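I got to the workshop in Pitley with a bag of pastries and a head full of questions, and the first thing I was told was to put the pastries somewhere far from the table. Fair enough! The woman I'd come to talk to spends her working days teaching a pair of robot arms to fold laundry, and she's particular about crumbs.

She works for Venberg, a small outfit that wants to put folding machines in the back rooms of hotels and gyms. Before this she spent 15 years as a physical therapist, and she says the two jobs have more in common than you'd think. "I used to move other people's arms for a living," she told me. "I'm still doing it, sort of."

So how do you show a robot how to fold a towel? Her way is with a pair of handles, one for each hand. She moves them, and the arms across the room move too. "You forget the handles after a while," she said. "You're just folding. And then you reach up to scratch your nose, and the robot goes to scratch its nose." (She has learned to take her foot off the pedal first. The pedal is what lets the arms follow her, and she wishes somebody had put that on page one of the manual.)

I asked what the hardest part was, expecting something about software. "The second fold," she said right away. "On the first one you've got a big flat sheet and corners you can find. By the second you've got layers, and if you pinch one too few, the whole thing opens up like a book."

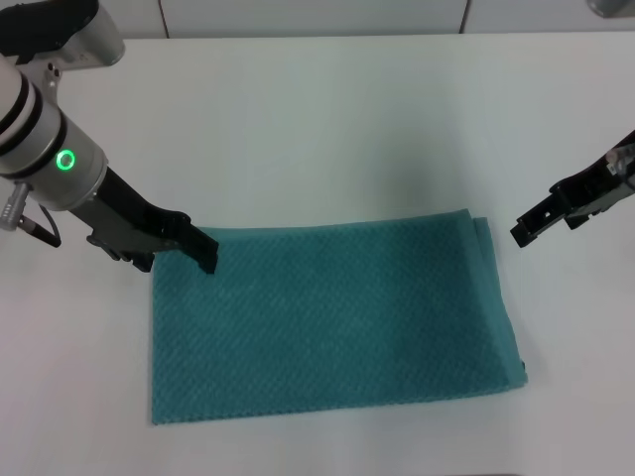
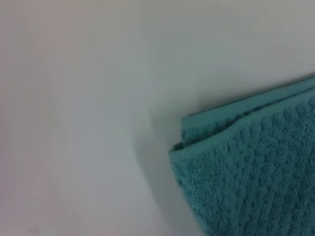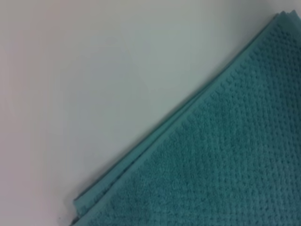
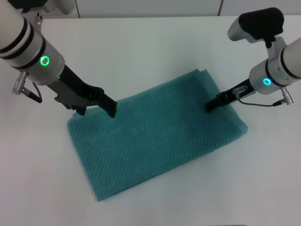

Folding practice with the teal towel.

She's on her second version of the task. The first one let her fold any way she liked, and she got creative, which was a mistake. "I'd do it one way before lunch and another way after. A person watching would say, fine, it's folded. But if you're trying to learn from me, I'm a terrible teacher." Now there's a written order of moves taped up next to her chair, and she sticks to it even when her hands want to do something quicker.

How many times has she done it? She pulled up her log and laughed. There were nearly 700 folds in there, and 128 of them were thrown out. Some had a dropped corner, some had a pause so long that she figured she'd been answering somebody's question. She doesn't throw out every fumble, though. "If I miss the edge and go back for it, I keep that. I want the robot to know you can go back for it."

I wanted to know about hand-guiding, where you grab the arm itself and walk it through the job. They tried that too, in a project called Trenerine, using one arm and a stack of napkins. She liked the feel of it. "You can sense the weight, and you know when you're pushing too hard. With the handles I don't get any of that, I've only got my eyes." The trouble came with two arms. You need a hand for each, your own body ends up hanging over the table, and her back complained for a week.

Then she let me have a go, and oh boy. I fold towels at home all the time! With the handles I couldn't tell how close I was to the tabletop, so I kept closing on air. It took me 2 tries to get hold of a corner and then I let go of it by accident. "Watch the shadow," she told me, and that helped a lot – when the shadow and the fingertip come together, you're almost there.

Next up is a thinner cloth called Đào, which comes from a supplier the team has just started buying from. She's been playing with a sample and doesn't love it yet. It slides, and it clings to itself. Her plan is to start recording in November, once the new fingertip pads show up, and she's asked for a better chair while they're at it.

We ate the pastries out in the hallway.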